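Stop replacing your countertops

Wrote this fast, between dinner and bed, so forgive the state of it. I have been meaning to for months and the neighbors finally pushed me over. They are ripping out a kitchen. A good one. Stone counters, a dark brown stone with white running through it, and all of it went into a dumpster in the driveway on a nice morning in August. I stood there with my coffee and watched. Did not say anything. Should have, maybe.

So. Here is my complaint.

We have decided that a house is a thing that goes stale. Like bread. You get eight years out of a kitchen, maybe less, and then somebody comes over and says oh, you still have the brown. Still. That word does a lot of damage. Nothing leaks. The drawers open. The oven heats. But the color is from the wrong year and so out it all goes, and in comes white, or gray, or the green everyone has now, and in another eight years that goes too.

I grew up in Ondham in a kitchen put in before I was born. Yellow. Really yellow, the cabinets, the wall behind the stove, the lot. My mother hated it and cooked in it every day and we ate well. There was a burn by the sink the shape of a boot. Nobody fixed it. I could draw you that burn today. I could not draw you one single thing about the kitchen in the apartment I rented after college, and that one had been redone the spring before I moved in, the landlord told me so twice.

Money first, as it is the part people will argue with. Yes, I know, resale. Everyone says resale. You put in the new kitchen and the buyer pays you back. Except the buyer comes in and looks at your new kitchen and says we would redo this. I have bought one house and sold one house and it happened both times. When we sold the place in Hebden we spent 2000 dollars on a counter, just the one counter, because the agent said the old one would scare people off. The couple who bought it had it out before the leaves fell. I know because I drove past. More than once. Not proud of it.

And the stone! This is what gets me. Stone takes longer than anybody can hold in their head. It sits in the ground, it cracks, the cracks fill up, and you get those pale lines wandering all over the place. Then somebody cuts it, ships it, polishes it, carries it up your front steps swearing, and you give it eight years. Eight. I have had jackets longer. I have one on now.
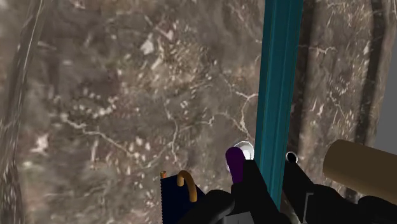

Page last changed: 2023-08-26

Veins like that, by the way, brown and gray with the white straggling through, are exactly what people are paying to get rid of. Too busy, they say. Too dark. Shows its age. I think a busy counter is a kind one. You can leave toast crumbs on it until noon and no one is the wiser. Try that on plain white. You will be wiping all day, and you will start to resent your children.

I am told the fake stuff solves this. Prints of stone, films you stick down, panels that look like marble until you put your hand on them. Fine. I don't sneer at it, plenty of it looks nice and it costs what a normal person can spend. We had the stick-on kind in the bathroom for about two years and it was perfectly okay. But it makes the itch worse, I think. When a thing is cheap to swap you swap it. Then you have a roll of old brown in the trash, and then a roll of old gray, and the walls underneath are getting chewed up every time.

There's a showroom out by the highway, Clonus, and I went in there last winter for a faucet. A faucet. One washer had gone. The fellow at the desk was very pleasant and in the time it took him to look up the part he had asked me what my plans were for the whole space. The whole space! I have no plans for the space. I plan to stand in it and make soup. He gave me a folder anyway. It's a heavy folder, good paper, I use it to keep the takeout menus flat.

People will say I am just cheap. Some truth in that. People will also say that it's their house and their money, and there I have no answer, it is. If your kitchen really doesn't work, if the door of the fridge hits the door of the oven and you can't get a wheelchair past the table, then tear it out with my blessing. I will bring sandwiches. A friend in Zisville had a kitchen where you could not open the dishwasher with anyone standing at the sink, and she lived with that for nine years, and I think she waited too long. So there are reasons. I am only asking that there be one.

Because what I hear, mostly, is "we were just tired of it." Well. I get tired of things too. I am tired of my street, my shoes, the way the hall light buzzes. Tired usually passes. You go away for a week, you come back, you put the kettle on, and the ugly counter is where you left it and you are kind of glad to see it.

What I would like is for people to wait. One year from the day you first say it out loud. Write it on the calender and leave it alone. Paint a wall in the meantime if your hands need something to do. Change the knobs, knobs are fun. Oil the hinges. Clean the grout, which is a terrible job but my god the difference. If at the end of the year you still want it gone, okay, go ahead, and at least put the old one up for free before you call the dumpster people. Somebody has a garage and wants a workbench. Somebody always wants a slab for rolling out dough.

I would have taken the neighbors' one. That's what is bothering me, if I'm being fair to them. I had room in the shed and a dolly with two good wheels and I stood there with my coffee and let it go by. It was a lovely piece of brown. They're nice people and the new kitchen will be nice too, I'm sure they will have us over to see it, and I will say it looks great. It probably will.

Anyway the faucet works. It was the washer.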